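The Bomlow Bus

I'd been on the Bomlow bus for nine stops when the woman beside me opened her handbag and took out a whole lemon meringue pie. Not a slice. The tin and everything! She balanced it on her knees like it was somebody's baby and asked if I was getting off at Prurnthorpe.

I said I was, which was a fib. I was going to the end of the line to see a man about a piano, but she had such a hopeful look on her.

"Good," she said. "You can carry this."

So that's how I came to be walking up a hill in my good shoes with a pie, in a town I'd only ever seen through a window.

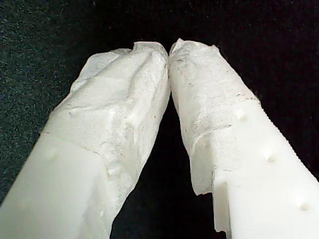 She talked the whole way. The pie was for her sister, and they hadn't spoken since March, over a caravan (a Vitari, pale blue, sleeps four if two of them are kids). Their dad had left it to both of them and her sister had gone and sold it for $710 without a word. Seven hundred and ten! The annexe alone was worth that.

"So why the pie?" I asked.

"She's got the recipe wrong for years," she said. "I want her to know."

We got to number 14 and she stopped dead at the letterbox. All the puff went out of her. She fixed her collar, then she fixed mine, and then she said maybe I could just pop it on the step and ring the bell.
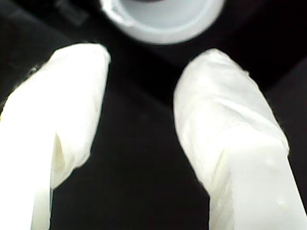
I've never been any good at saying no. I went up the path past the rosemary, rang, and stood there with my neighbourly face on. The door opened and it was the same woman, more or less, only in slippers. She looked at the pie. She looked over my shoulder at the gate.

"Is that Mum's tin?" she said.

I said I thought it might be.

"Well, tell her the kettle's on. And tell her it's got too much sugar in it, I can see that from here."

I missed the next bus, and the one after. The piano went to somebody else. They sat me between them and I had two slices, and I told each of them, when the other was out of the room, that hers was the right recipe.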